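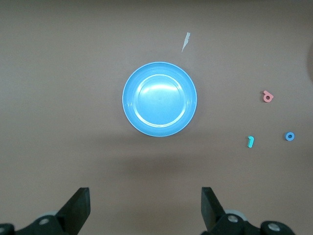 Can you walk a pilgrimage if you don't go to church? Plenty of people do, and on the Taddale to Prullow path you'll be as welcome as anyone who has been in the same pew all their life.

---

I get asked that more than anything else, so it's going at the top of the thread. The rest of this is me being very excited about a short old path that is open again from end to end, with waymarks and everything!

---

The route: it starts at the church in Taddale, goes over the hill to the chapel at Didness, then drops down through the woods to the priory church at Prullow. Six miles. You can do it in a morning if you're brisk. I am never brisk.

---

People walked it in the Middle Ages to reach a shrine at Prullow. The shrine went at the Reformation and the habit of walking there went with it, more or less, though the line of the path stayed on the maps as a string of farm tracks and a lane or two.

---

What I love is that bits of it were never forgotten. There's a gate above Taddale that people in the village have always called Prayer Gate, and if you ask why, they say "it just is". My guess is that you get your first sight of Prullow tower from there. Only a guess, but go and stand at it on a clear day.

---

The missing piece was the stretch between Didness and the woods, where the path had been ploughed over long ago. Urmila Rastogi did the letters and the maps and all the patient going back and forth with the landowner, and in March we got a permissive path along the field edge. I may have shouted in the street.

---

(A permissive path means the landowner lets you use it but it isn't a public right of way. So please, please stick to the edge and keep dogs on leads. The sheep were there first.)

---

We held the opening walk on 23rd April, St George's Day. He has nothing to do with our route whatever, but both churches were free and the forecast was kind.

---

We set off after a short prayer in Taddale church. Anyone who didn't want that part waited in the porch, and then the porch lot got chatting to the prayer lot and by the first stile you couldn't have said who was who.

---

I'd worried about what to do with silence. Some pilgrim walks have a good deal of it and some have none. We tried one quiet stretch, from Prayer Gate to the top of the hill, and I thought people would find it awkward. They wanted more! A couple of walkers kept it up all the way to Didness.

---

Mahnaz Karimi had baked for the stop at Didness. If you know Karimi, the bakery in Taddale, you know what that means, and if you don't, there were little cardamom buns and I ate 3.

---

She told us a bit about the pilgrimages her grandmother used to make in Iran, by bus and then on foot, with the cooking pots strapped to the roof. Different faith, different country, and so much of it the same - the sore feet, the sharing of food with strangers, the arguments about who was meant to bring the tea.

---

The chapel at Didness is tiny and has no electricity. We read a psalm in there with the door open for light. It was Psalm 121, the one that begins "I will lift up mine eyes unto the hills", and you look straight out at a hill as you hear it. I have heard that psalm at so many funerals, and it was lovely to meet it out of doors.

---

Then the new bit. I'd been looking at it on paper for so long that I was a bit silly about actual grass. It follows a hedge with blackthorn in it and comes out by an old stone that Urmila thinks is a boundary marker. I want it to be the base of a wayside cross. We've agreed to differ.

---

The woods were boggy at the bottom. Wear boots. I don't care what the weather has been doing, wear boots.

---

And then Prullow, where Shih-chieh Choi was waiting to play us in on the organ. You come through the west door out of bright daylight and at first you can't see a thing, you only hear it. I cried. I wasn't alone.

---

There's no shrine to arrive at any more, and I had wondered if that would feel flat. The vicar had put a plain chair where it used to stand and asked us to go up one at a time, if we liked, and sit for a minute. Such a simple idea. I'd been carrying something for a friend who is ill and I left it there, as best I could.

---

A few practical things for anyone who'd like to walk it:

---

Getting there. The bus stops by the green in Taddale. Coming back from Prullow is harder, as the last bus leaves in the late afternoon, so start in good time or arrange a lift.

---

Steps and stiles. There are 2 stiles, both on the Taddale side, and the hill is steep on the way up. If that rules it out for you, the Prullow end has a good level track from the car park to the priory through the edge of the woods, and it's a beautiful little pilgrimage in its own right. Eylül Öztürkmen is working with the farmer on swapping the stiles for gates and I'll post the minute there's news.

---

Opening hours. Taddale and Prullow churches are open in daylight. Didness chapel is kept locked, with the key at the farmhouse next door. Knock and be nice.

---

Toilets. Taddale church, Prullow church, nothing at all between them. Plan accordingly!

---

The booklet. Shahla Babaei has written one, with the history, a map and a short reading for each stop. The readings are mostly psalms, with a few poems for those who'd prefer a poem. You'll find copies at the back of both churches, and you pay what you can.

---

Money, since somebody asked in the replies: the waymarks and the booklet came to £2,000 between them, all from gifts and a very well attended quiz night. Anything left in the box from now on goes towards the gates.

---

Another one from the replies - can you walk it the other way, Prullow to Taddale? Of course. The waymarks point both ways. You get the climb through the woods first and the long view behind you, so turn round now and then.

---

And yes, children came. The younger ones did the last part, from the woods to the priory, and were given the job of spotting waymarks for the rest of us. They took it extremely seriously. We were told off for missing one.

---

You can walk it alone too, and I think I'd urge you to at least once. I did it on my own the week after, in drizzle, with a flask and no plan. I got to Didness and sat on the chapel step, and found I'd been saying the Lord's Prayer under my breath for most of the hill without ever deciding to start.

---

Shahla would like to hear from anyone whose family has old stories about the path, or names for fields and gates along it. She's already had a lady from Prullow whose great-grandfather called the lane by the woods "Barefoot". We are all beside ourselves about Barefoot.

---

Next group walk will be in early autumn, same route, same pace, more buns if we ask nicely. I'll add the date to this thread as soon as both churches have agreed it. Reply below if you'd like a lift back from Prullow and I'll start a list.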